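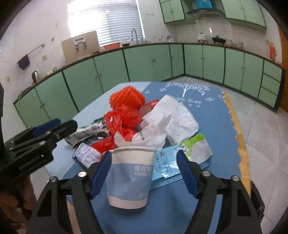

Surkville, 5/1/23

Notes to go with the open day visit. I typed these up the same evening, so they follow my notebook more than the syllabus, and if you were on the second bus you can skip to the part on grippers because you missed the first talk anyway (sorry about that, the bridge was closed!).

So, table clearing. I have been telling you all semester that the boring household jobs are the hard ones, and I was so happy when the team at Werkonari picked this one for the demonstration. You have a table with a pile of litter on it, you have a person holding a gripper in each hand, and the job is to get the stuff off the table. A four-year-old can do it. Now try writing down how.

Noemi Orlandini, who ran our group, started with a question I'm going to steal for the final: which thing do you pick up first? Half of you said the cup and half of you said whatever is on top. I liked both answers. A paper cup standing up is a friendly object. It has a clear outline, you can come at it from the side with the jaws open, and you know where the middle is. But it's soft, and if you squeeze the way you'd squeeze a can, the wall folds in and the whole shape you were counting on is gone. Write that down under "compliance," please, it goes with chapter 3.

Then there's everything else in a pile like that. Crumpled tissue, plastic bags, wrappers with a shiny side. Think back to our lab on edge finding. Shiny film throws highlights all over the place, and a clear or glossy bag has edges that move when you breathe on it. Two red things next to each other might be one red thing. White paper over a white tissue, same story. I heard somebody behind me say "just grab it all," and you know what, for trash that is a perfectly decent plan! Nobody needs the wrappers sorted by size. How neat the pick has to be depends on the job, and that's a point I didn't make well enough in week two.

About the grippers. These are the hand-held kind, so the person's own arm does the moving and the fingers do what robot fingers would do. Look at the pads on the tips and the ribbing on them. Ribs give you friction and a little bit of give, which is what you want with paper. The fingers are linkages with pivots, so please go back to the four-bar linkage sketch from the second handout and see if you can work out which links turn when the jaws open. I'd like a drawing from each of you, pencil is fine, ugly is fine.

Why have a person do it by hand at all? One of the Bakalis students asked this and Noemi gave a good long answer, which I'm squashing down here. When you teach by showing, the robot needs examples that it could really copy. If I clear a table with my bare hands I use all ten fingers, my palm, and occasionally my elbow, and a two-finger gripper can't do any of that. Put the same gripper in my hand and I have to solve the problem the way the machine will have to. I fumble more and I go slower, and the fumbling is useful too, since you see what a recovery looks like.

The other half of the task is letting go, and we never talk about it enough in class. 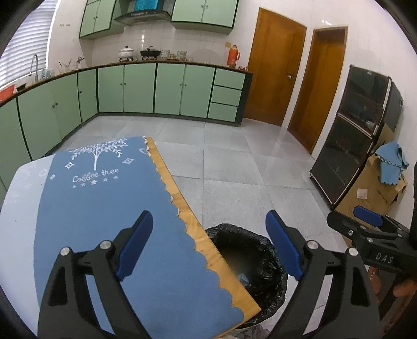
A bin sounds like an easy target. It's big, it's open at the top, it doesn't move. But you've got a liner folded over the rim, and a thin liner can snag on a finger or stick to whatever you're dropping. You've also got the table corner right beside it, so your path has to go up and over, then down, and the arm that was doing fine over the flat tabletop now has an edge to think about. Sketch that path from the side and mark where you would open the jaws. Too high and a light wrapper floats off somewhere. Too low and you're in the bag.

And notice it was a kitchen, with cabinets and a stove and a window with blinds. The daylight coming in is a problem for any camera (remember the washed-out frames from our hallway test?), and a patterned tablecloth gives the software more to chew on than the gray mat in our lab. I've been meaning to buy a loud tablecloth for our bench for a while. Consider it ordered.

For next time:

Read pages 30 to 41 in the course packet. The section on Vavbridge is optional, but it's short and kind of fun.

Bring your linkage drawing and your side view of the drop path, both on one sheet if you can.

Write one paragraph on which object from the table you'd leave for last, and why. I'd go with the tissue, but argue with me!

If you want to come along to the longer visit in July, put your name on the sheet outside room 221. The bus leaves from the same stop as this time.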